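Davham Automation Board > Workcells > Setup and upkeep

Thread: wrist rig markers keep dropping out when the bag comes up

cable_gremlin
Original post
Need a sanity check on our wrist capture setup. Cell teaches the Nudeletti arm to bag up and tie off small waste. We record a person doing it first, head cam plus a tracker on each wrist, then the poses go across to the arm controller.

Problem: right wrist drops out at the knot. Every time. Left fine, right goes for a second or two then comes back somewhere daft. Log says 237 lost frames in one take, nearly all in the tie.

Done so far:
- new straps both sides
- re-ran the head cam calibration
- wiped the marker faces (dry cloth)
- swapped the lights over the bench

No change. Firmware is whatever Cliten shipped in June. Any ideas before I strip the thing down?

oddsock77
Which wrist has the longer cable run? We had this and it was the lead tugging the box round when the arm came across. Markers fine, box pointing at the floor.

cable_gremlin
Both same length. Will look at the routing tho

Bracket_Bill
Not cable. Bolt under the strap. They work loose, box swings a few degrees and your offset is rubbish. Nip it up, recalibrate, go home.

oddsock77
Loose bolt gives you a wrong pose, not a missing one. He said lost frames. Different fault.

Bracket_Bill
He said lost frames AND comes back somewhere daft. Could be two faults.

marl_pit
Post some pics from the head cam. Guessing otherwise.

cable_gremlin
Ok, three from the same session, bag in hand in all of them. 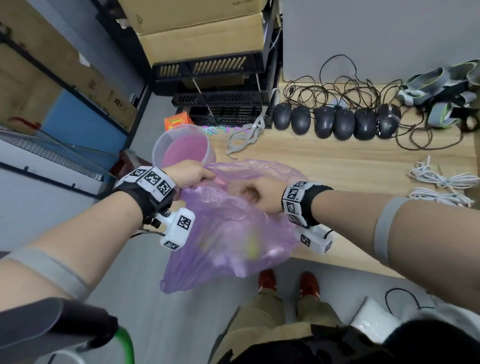
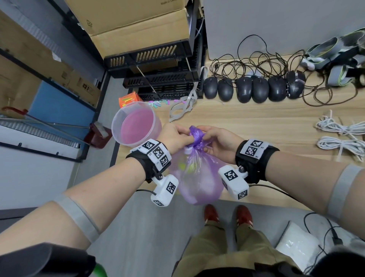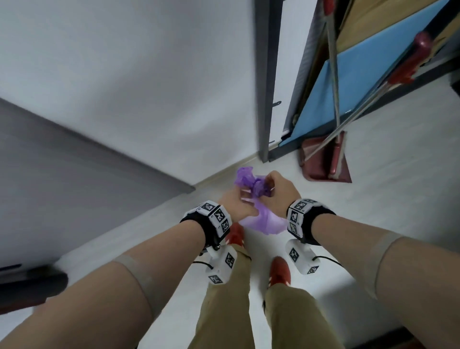 Head cam views, purple bag, tracker on each wrist.

marl_pit
Better, ta. Couple of things.

Second one, the knot. Hands are right together. Whatever you do with the strap, one hand is going to get in front of the other's markers at some point in a tie. You want the blocks on top of the band to carry it while the box underneath is hidden. Are both in the solve or only the box?

cable_gremlin
Only the box I think?? There was a tick box for band markers, left it off because the manual said optional

marl_pit
There's your lost frames. Tick it.

Bracket_Bill
Still say check the bolts. You can see one on each side in the second pic.

oddsock77
Seeing a bolt doesn't tell you its loose Bill

Bracket_Bill
Didn't say it did. Said check it. Takes two minutes.

wet_tuesday
On the leads. In 2 the right one goes off to the right, left one heads back behind the arm. We do both back up the forearm, under the elastic band, then a slack loop at the elbow. Hook and loop tie, not a zip tie. Zip ties chew the sleeve and you end up replacing the whole lead.

cable_gremlin
The elastics are only there to keep the leads in, they creep down after a while. Anyone found a size that stays put?

wet_tuesday
Majimbun do a wider one, 30 mm. Wash them before first use or they slip. Don't put them over a thick sleeve.

oddsock77
Disagree on the loop at the elbow. Snags on everything. Straight run, bit of slack at the wrist.

wet_tuesday
Slack at the wrist is what tips the box over. We tried it for a month.

oddsock77
Well ours has been fine for longer than that. Depends how heavy your box is I suppose.

marl_pit
Also get a clean background for calibration. In 1 and 2 you've got black crates, mice, leads all over the place behind the hands. Shouldn't matter for square markers but it slows the detector down on ours. The plain wall in 3 is a better spot for the calibration take.

Bracket_Bill
Never made any difference on ours. It's looking for the markers, doesn't care about a mouse.

marl_pit
Ours went quicker against a bare wall. Same machine, same settings. Shrug

cable_gremlin
Right. Tonight's list then:
1. bolts, both sides
2. band markers on
3. leads up the forearm under the elastic
4. calibrate against the wall, 30 seconds, wrists turned slowly

Back when it's done. Arm stays locked off until the poses look sane, not having it fling a bag at the guard again.

wet_tuesday
Add one: after you move anything on the strap, redo the wrist offset. Not just the head cam. Different menu.

cable_gremlin
Where?? Only see the head cam one

wet_tuesday
Setup, then Worn devices, scroll down. It's greyed out untill both trackers are awake.

cable_gremlin
Found it. Hidden away that.

cable_gremlin
Update, 21:40. Bill can have half a point, right bolt took nearly a quarter turn. Left was tight. Did that on its own first and ran a take: still dropping out at the knot, but coming back in the right place.

Then band markers on, new offset. Full take, 2,206 frames, none lost on the left, a handful on the right where I had my thumb tucked under. Can live with that.

Leads not done, no ties in the drawer.

Bracket_Bill
Half a point!

oddsock77
So two faults. Fair enough.

marl_pit
Good. Put a paint line across bolt and box so you can see if it shifts. And save the offset file under a new name, the update overwrites it.

cable_gremlin
Paint pen I have got. Which update, the June one or is there another?

marl_pit
The June one. Did ours when we reinstalled it. Lost the lot.

cable_gremlin
Saved a copy. Ordering the wider elastics in the morning, will post how the arm gets on with the tie once the leads are sorted.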